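Print this page | E-mail this page

Kistetti Collections Register – User Guide
Section 4: Recording where an object came from

This section covers the Provenance tab. Complete Section 3 (Creating an object record) before you begin. You will need an account with Cataloguer rights or higher. Users with Reader rights can open the tab but cannot save changes. 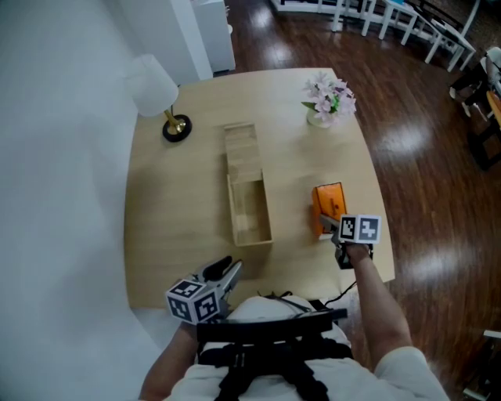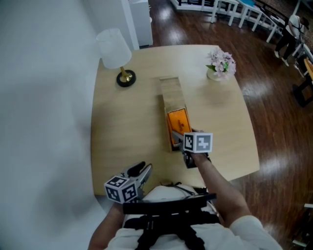

The Provenance tab holds the chain of ownership for one object, from its findspot or maker to the present holder. Each link in the chain is called an event. An event can be a find, a sale, a gift, a loan, an inheritance, a seizure or a return. Events are kept apart from the acquisition record on purpose. The acquisition record says how your museum came to hold the object. The Provenance tab says what is known about everything before that, and how well it is known.

4.1 Before you start

Have the following to hand:

– the object number
– the accession file, paper or scanned
– any sale catalogs, with lot numbers
– letters or invoices that name an earlier owner
– the donor agreement, if there is one

If the object came in with the Khokhar bequest, look in the green binders as well as the accession file. Many of the Khokhar invoices were never copied across.

4.2 Opening the tab

1. Log in and go to Objects > Find.
2. Type the object number. Leave out spaces and slashes.
3. Select the record and click Open.
4. Click Provenance. If the tab is gray, the record is locked by another user. The name of that user is shown at the foot of the window.
5. Click Edit.

Note: A lock clears by itself after 60 minutes without activity. An administrator can clear it sooner from Tools > Locks.

4.3 Adding an event

1. Click Add Event. A blank line opens at the bottom of the list.
2. Choose the event type from the menu.
3. Enter the earliest possible year in From and the latest possible year in To. For an exact year, enter the same year in both.
4. Enter the name of the party who gave up the object in Out, and the party who received it in In. Start typing and pick from the names list where you can.
5. Enter the place. A country is enough if that is all the source gives.
6. Choose a Source from the drop-down, or click New Source (see 4.5).
7. Set the Certainty level (see 4.4).
8. Click Save Event.

Events sort by the From year. If two events share a year, use the arrows to put them in order.

Use negative numbers for years BC. The system will not accept "BC" typed into a year field and will turn the field red.

Caution: Do not enter a family name alone as a finding of fact when the source says only "from an old collection" or "property of a gentleman." Leave Out blank, and copy the wording of the source into the Notes box inside quotation marks. Blank is a valid entry.

4.4 Certainty levels

Every event carries one of four levels.

Documented. A dated paper or photograph from the time of the event names the object clearly enough to identify it.

Probable. A paper exists but the object is described only in general terms, for instance "a red-figure bell krater," and the dimensions agree.

Stated. Somebody has said so, in speech or in writing, and no supporting paper has been seen. Most dealer histories go here.

Doubtful. The statement conflicts with another source.

The level belongs to the event. It does not apply to the object as a whole, and the system does not work out an overall score. Version 2 did, and the score was removed after Raymonde Gauthier's review showed that readers were quoting it in place of the evidence.

A sale catalog is Documented for the sale itself. It is only Stated for whatever the catalog says about earlier owners. Please keep these as two events. This is the most common error found when records are checked.

4.5 Adding a source

1. Click New Source.
2. Choose a type: Sale catalog, Letter, Invoice, Export paper, Publication, Photograph or Conversation.
3. Fill in the fields. Author and date are required for every type except Photograph.
4. Click Attach to add a scan. PDF and TIFF files are accepted. Each source can hold up to 200 pages.
5. Under Location, enter where the original is kept. "Registrar's office" is too general. Give the cabinet and folder.
6. Click Save Source.

For a conversation, enter both people, the month and the means (phone, in person, video call). Write a summary in your own words and mark any direct quotation. A line such as "Told to T. Leclerc by the donor's nephew, by phone, December" with the year added is the right sort of thing.

Note: Sources are shared. If you correct a catalog title in one record it changes in all of them. Check the Used In count before you edit.

4.6 Recording a gap

A gap is any period in which the holder of the object is unknown. The system finds gaps by comparing the To year of one event with the From year of the next, but it does not mark them until you confirm.

1. Click Check Chain.
2. Each possible gap appears as a yellow line between two events.
3. Click the yellow line and choose Confirm Gap or Not a Gap.
4. If you choose Not a Gap, type a reason. The reason is shown to all users.
5. If you choose Confirm Gap, list the searches already made. Include the ones that found nothing.

The list of searches saves the next person from writing to the same archive twice. Tanner Kennedy has put a set of standard phrases in Help > Phrases and these can be pasted in.

Caution: Confirming a gap that covers a review period set by your museum will place the record on the Review list. It cannot be taken off that list from this tab. If you have confirmed a gap by mistake, do not delete the events on either side of it. Contact your administrator.

4.7 Public view

The public view is off for new records. To turn it on:

1. Click Preview Public View and read it through.
2. Check that home addresses and prices are hidden. Both are hidden by default, but text in the Notes box is not screened.
3. Click Publish.
4. Enter your initials.

Published records pass to the Wadska portal overnight and should be visible there by 6 a.m. There is no transfer on Saturday night, when the portal is backed up.

Certainty levels and confirmed gaps are always shown to the public. They cannot be switched off for single records. Museums that joined through the Enico scheme may see an extra box labeled Legacy Status. Leave this as it is.

4.8 Importing older records

Card catalogs and spreadsheets can be brought in as a batch. The limit is 1000 rows for each file. Save the sheet as CSV with the column headings listed in Appendix B.

1. Go to Tools > Import > Provenance.
2. Choose the file and click Test. No data is written at this stage.
3. Read the test report. Rows with errors are listed by row number.
4. Correct the sheet and test again until the report is clear.
5. Click Import.

All imported events are set to Stated, whatever the sheet says. They have to be raised by hand after someone has looked at the source – this takes time, and for a backlog of about 4000 cards it should be planned as a project in its own right.

Long entries with several owners in one cell will come in as a single event. Split them afterwards with Edit > Split Event. The original wording is kept in the Notes box of the first event and should stay there, spelling mistakes included.

4.9 Problems

"Party not found." The name is not in the names list. Click Add Party. Search for other spellings first.

"Date conflict." The From year is later than the To year. With BC dates, check that the larger number is in From.

"Source in use." You have tried to delete a source that other records rely on. Remove it from those records or leave it.

Accents missing in names. The CSV file was not saved as UTF-8. Test with a row that has an accented name in it, such as Čierny or Custódio, before you import the rest.

Events out of order after import. Open the record, click Check Chain, and save. The list re-sorts on saving.

Go on to Section 5: Loans and returns.

Print this page | E-mail this page

This site uses cookies to remember your settings. By continuing to use the site you agree to their use. Accept | Cookie settings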